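Work Design 272
Unit 4 Handout: Laying Out a Bench
Instructor: Anjana Selvanayagam
Lab section: Ayana Tamiru

Read this before the November lab. Bring a tape measure and something to write on. The reading for this unit is the Grellstead packet, all of it except the appendix on floor mats, which we covered in Unit 3.

1. What we mean by a bench

In this course a bench is any flat surface where a person does hand work while staying mostly in one spot. A sewing table is a bench. So is a pharmacy counter, a mail sorting table, or the end of a kitchen island where someone packs lunches. Height, reach, light, and the order of the work matter at all of them. What changes is how long the person stays there and how heavy the items are.

A desk with a computer on it has its own problems (screen height, keyboard angle) and is left for Unit 6.

2. Height

Start with the elbow. Have the person stand or sit as they would for the job, let the upper arms hang, and bend the elbows to a right angle. Measure from the floor to the underside of the elbow. This is the reference height for everything else.

Fine work, such as threading or reading small labels, goes a little above the elbow so the person does not have to bend the neck. Light handling goes at the elbow or slightly under it. Heavy work, where the person pushes down, goes lower still.

The height that counts is the height of the hands, and students get this wrong every term. If the item being worked on is a deep box, the hands may be well above the table. Measure to where the hands are during the longest step of the job.

Shared benches are a compromise. If the surface does not adjust, set it for the tallest regular user and give shorter users a platform. A platform has to be wide enough that nobody steps off it by accident. If there is no room for one, set the bench for the middle of the group and rotate the jobs.

3. Reach zones

Sit at a table with your elbows at your sides and sweep each forearm across the surface. The two arcs mark the near zone. Now straighten the arms and sweep again. The larger arcs mark the far zone. Past that, a person has to lean or get up.

The near zone is for whatever is touched on every cycle. The far zone is for things touched now and then. Anything needed only at the start or end of a shift can go out of reach altogether.

The arcs overlap in front of the body. Work that takes both hands belongs in the overlap. Work that takes one hand can go to either side, and the side should match the hand that does it. A container on the left that is always filled by the right hand makes the person cross over, and over a full shift the shoulder will feel it.

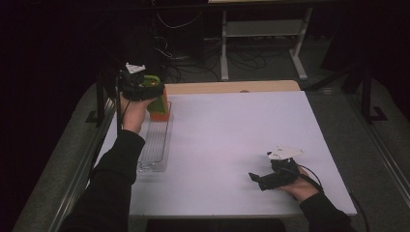 Figure 1. Clear tray placed lengthwise near the left edge of the table.

Tray direction is a small decision that people tend to skip. A long tray turned lengthwise, away from the body, takes up little width, so there is more free surface for the hands. Its far end is harder to get to. The same tray turned sideways keeps every part at the same distance but uses up the front of the bench. For short jobs either is fine. For long ones, try both and time them.

4. Light

General room light is enough for handling large items. For small ones, add a task light. Put it on the side opposite the working hand so the hand does not throw a shadow on the work. A right-handed person wants the lamp on the left.

Check for glare from the person's seat and not from where you are standing. Clear plastic, glossy labels, and polished tops all bounce light upward. A matte sheet laid over the surface can cut this down. It also gives a plain background, which helps when the parts are close to the color of the table. Choose a sheet that contrasts with the parts. White parts on a white sheet are slow to find.

A sheet that slides is worse than no sheet. Secure the corners or use a heavier one. If it curls at the front edge, sleeves will catch it.

Older workers need more light than younger ones for the same task. Ask people. A dimmer on the task light settles most complaints.

5. Order of the work

Write down the steps before you move anything. Use plain verbs: pick, turn, place, press, set aside. If a step needs the word "and," it is probably two steps.

Then draw the path of each hand on paper, using one color for the left and another for the right. Look for three things.

Crossings. The lines cross when one hand has to go over or under the other. Move the container or give the step to the other hand.

Waiting. One hand holds while the other works. Some holding is needed, but a stop, a clip, or a shallow recess in the surface can often take over.

Backtracking. The hand goes past where it needs to be and returns. This usually means two containers are in the wrong order.

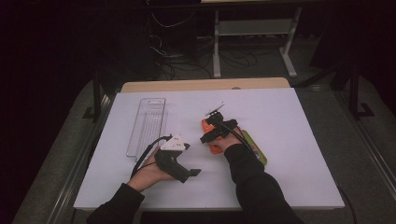

Figure 2. One hand tool open, the other holding an orange item. Tray on the left side of the sheet.

Cables and hoses count as part of the layout. On your drawing, mark where each one leaves the tool and where it leaves the bench. A cable should not pass through the overlap zone if there is any way around it. Leave enough slack for the longest reach in the job and no more.

6. The Shawky case

The Shawky packing room had 52 benches, all built to one drawing. The supervisor's complaint was that the benches near the loading door were slower. The first guess was cold air from the door. Heaters were put in and the times did not change.

When the student team went in, they drew hand paths at the slow benches and at a matching set farther back. The benches were the same, but the supply carts came in from the opposite side. At the back of the room carts stopped at the worker's right. By the door they stopped at the left, and the workers were turning at the waist to pull stock with the right hand. Moving the cart stops to the right took one afternoon.

Points to take from the case:

The drawing of the bench was fine. The fault was in what stood next to it.

The team compared a slow area with a fast one. If they had looked only at the slow benches they would have had nothing to measure against.

The workers knew. Two of them had been pulling the carts around by hand each morning. Talk to the people at the bench first.

7. Lab instructions

Work in pairs. One person does the task and the other observes, then switch. The task is a sorting and packing job using the parts kits from the Pronero cabinet. Do not mix kits. Return the lids.

Set your bench up any way you like for the first run. Work for 30 minutes and have the observer draw both hand paths and note every lean, twist, and pause. Do not talk about the layout during the run.

Take a break. Then sit down together with the drawing and agree on changes. Limit yourselves to changes in position. You may not swap containers or add equipment in this round.

Run the task again for the same length of time. Draw a new path on a fresh sheet.

Hand in both drawings, your step list, and one page on what you changed and what happened. If the second run was slower, say so and try to explain it. A slower run with a clear account will get full marks. A faster run with no account will not.

8. Questions to think about before lab

Where would you put a waste bin at a bench used by both left-handed and right-handed people?

A worker prefers to stand, but the job was laid out for sitting. What has to change besides the height of the surface?

Look at your own kitchen counter. Which items in the near zone do you touch less than once a day?

9. Terms

Near zone: the area reached with the elbows at the sides.
Far zone: the area reached with the arms straight and no lean.
Cycle: one full pass through the steps.
Hand path: a drawing of where one hand goes during a cycle.
Stop: a fixed edge or block that holds an item in position.

Drawings go in the Wekov folder outside the lab. Questions about grading go to Ayana Tamiru. For missed labs, see Anjana Selvanayagam before the next unit starts.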